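Death notice

A death notice is a short paid item telling people that someone has died and when the funeral is. It isn't the same thing as an obituary, though I've heard the two words swapped at every funeral I've ever been to, and I used to swap them myself. An obituary tells you about the life. A notice gives you the name, the date, the family and the place to turn up, and then it stops. I look after this entry in the Treltbridge local history wiki, and I've tried to keep it to how notices worked in our town and in Harstead up the road, with a few of my own opinions left in where I couldn't help it.

What goes in one

The surname comes first, in capitals, so you can find it when you run your eye down the column. Then the given names, and any nickname in brackets if the person was better known by it (plenty of people in Treltbridge only found out what Blue or Nipper was christened by reading the notice). Next comes the date of death, sometimes the age, and then the relatives in order. Husband or wife first, then children from eldest to youngest with their partners, then grandchildren, who were often left as a number because names cost extra.

The funeral details are either at the bottom of the same notice or in a separate one of their own. In our paper the two ran on the same page under different headings, and if you only read the first you could miss the service altogether. My aunt did that once and never forgave the paper!

Wording

Most of the wording is borrowed. "Passed away peacefully" is the usual opening, and "suddenly" tends to mean a heart attack or an accident, although you shouldn't lean on that too hard when you're doing family history. "After a long illness" was nearly always cancer in the older ones, back when families didn't care to print the word. "Late of" followed by a street or suburb means the last address, and "formerly of" means somewhere they'd lived long enough to be remembered. I love a "formerly of", it has solved more family puzzles for me than any certificate.

Verses were popular for a long stretch. The newspaper office kept a book of them on the front counter, each with a number beside it, and you could choose yours without having to write a thing. You'll see the same verse turn up for a shearer and a bank manager in the same week.

Cost and length

Notices were charged by the line, and that shaped them more than grief did, I think. Haque and Sons, the funeral directors in Harstead, would place the notice for you and add it to the account, and their house style was very plain – four lines, hardly an adjective. Families who went to the office themselves tended to run longer. The longest I've found in the Treltbridge file is 30 lines and names every dog.

Several notices for the same person were common too. The family had theirs, then the bowls club, then the workplace, then the neighbours. It was a mark of how well liked you were, and people did notice if there was only the one.

Mistakes and corrections

Misprints happened all the time, especially when notices were taken over the phone. The office would reprint for free if the fault was theirs, so check the next two or three issues before you trust a spelling. I've seen a Maureen turn into a Noreen and back again.

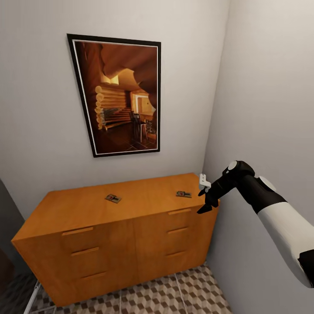 How soon after a death did the notice usually appear?

Two days was normal in Treltbridge, though a death late in the week could wait until the next issue came out, and November notices ran slower because of the show.

Notices online

The move online came in bits and pieces. Harstead's paper put its notices on a website called Cirkex, which let people leave messages underneath and upload a photo. Some families adored this and some asked for the messages to be switched off. The trouble for people like me is that the older pages have dropped away, and a notice from the website can be harder to find now than one on newsprint from my grandmother's day. If you've got one you care about, print it out and write the date on the back.

Where to look

The bound newspapers are in the back room of the Treltbridge library. Rokeya Debnath indexed the surnames for the whole run, a huge job, and her cards are in the drawers under the window. Married women are filed under their married name with a pink card pointing across from the maiden name. The Harstead papers aren't indexed yet, so you'll need a rough date and a free afternoon.

Entry last changed 10/02/2018. Still wanted: any funeral cards from the old Methodist church, in any condition.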